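# A parish library finds its readers again

When the parish council of St Sava's voted in June to keep its lending library open for another year, the motion passed with very little debate. Two years earlier the same council had come close to giving the books away. The change of heart owes a good deal to the patient work of cataloguing, mending and lending that has been carried on in the room beneath the church hall, and to the decision to treat the collection as part of the parish's ministry.

The library was founded by families who brought their books with them when they emigrated. The first shelves held prayer books, lives of the saints and a small number of theological works, most of them in Serbian or Church Slavonic. English titles were added as the children of those families grew up and married, and as inquirers began to attend the Divine Liturgy. By the time the present catalogue was completed, the collection stood at 3,177 volumes.

For much of its history it had no catalogue at all. Borrowers signed an exercise book kept by the door, and books came back when they came back. The exercise books have been preserved and are themselves of some interest. They show that the most frequently borrowed title over several decades was a plain paperback explanation of the Liturgy, followed by a cookery book for the fasting seasons.

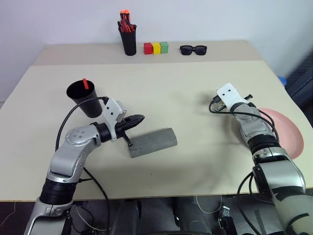
The work of putting the collection in order began with the bindings. Tihomir Kos, the parish librarian, learned basic repair from a retired bookbinder and has since taught it to others. He asks that those who help him begin with the simplest tasks, such as cleaning covers and re-gluing loose endpapers, before they attempt a spine. Volumes that need more than this are set aside and sent to a conservator when funds allow.

Not every book was worth mending. Where the library held several copies of the same edition, the best was kept and the others were offered to mission parishes. Service books that had worn out through use at the chanter's stand were treated with particular care. By custom these are not thrown away, and the rector arranged for them to be reverently burned and the ashes buried in the churchyard.

Cataloguing took longer. The rules for transliterating Serbian and Slavonic titles are not difficult, but they must be applied in the same way every time, and earlier lists had applied them in at least two ways. A saint's name might appear under one spelling in the hagiographies and another in the akathists. Mr. Kos settled the matter by giving every title in its original script first, with one Latin form after it, and by adding cross-references where a reader was likely to look in the wrong place.

"A person who comes to us after a funeral is in no state to guess at our spelling," he says. "The book should be where they look for it."

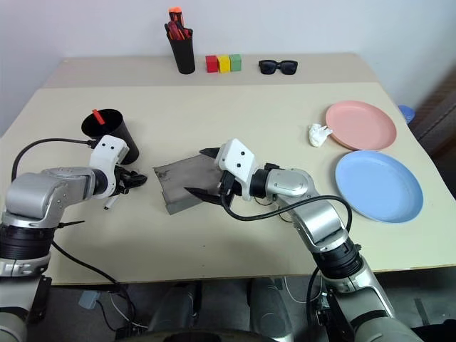 He also introduced broad subject headings in everyday words. Works once filed under patristics, ascetical theology and liturgics may now be found under the Fathers, Prayer, and Services of the Church. Some long-standing members of the parish objected that the older terms were more exact, and these have been retained on the inside cover of each book. The labels on the shelves remain in plain language, in English and Serbian.

The most valuable part of the collection is the Nedeljković bequest, a gift of 41 volumes received from the family of a former choir director. It contains handwritten settings of the Vigil and the Liturgy, several of them copied before the family left Europe, along with printed music that is now hard to obtain. The manuscripts do not circulate. Copies have been made for the choir, and one setting of the Cherubic Hymn was sung again at the parish feast after an absence of many years.

Members of the choir report that the older settings are demanding. They were written for a larger body of singers than the parish can now muster, and some of the inner parts have had to be combined. The present director has noted each alteration in pencil on the working copies, so that those who come later may restore the full harmony if their numbers permit.
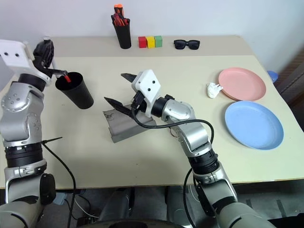
*On the tabletop, a black plastic cup is held just clear of the surface.*

Lending has grown steadily, if not dramatically. The library is open for an hour after the Liturgy and before Vespers on the eve of great feasts. Twenty-four households now hold a borrower's card, and there is a reading group that meets through the fasting seasons. Its members choose a single text and read it slowly. During the most recent Great Lent they read The Ladder of Divine Ascent, taking one or two steps at each meeting and ending with the Prayer of St. Ephrem.

The rector regards the group as one of the more encouraging developments in parish life. He observes that it has brought together people who stood in the same church for years without speaking, and that the conversation often continues in the parking lot. He is equally clear that reading does not take the place of the services. Those preparing for baptism are given a short list of books and are asked to be present at Vespers.

There remain practical concerns. The room is below ground level and must be watched for damp, particularly in spring. A dehumidifier was installed last year, and the lowest shelves have been left empty as a precaution. The council has also asked for a written policy on donations, as the library continues to receive boxes of general reading that it has no means to store.

Mr. Kos has begun to train a successor, though he has no immediate plans to step down. His next task is an index to the parish bulletins, which run with few gaps from the founding of the community and record its baptisms, name-day celebrations and memorial services. He expects to complete the earliest decade by the Nativity Fast. Parishioners who hold bulletins from those years are invited to lend them for copying, and all originals will be returned.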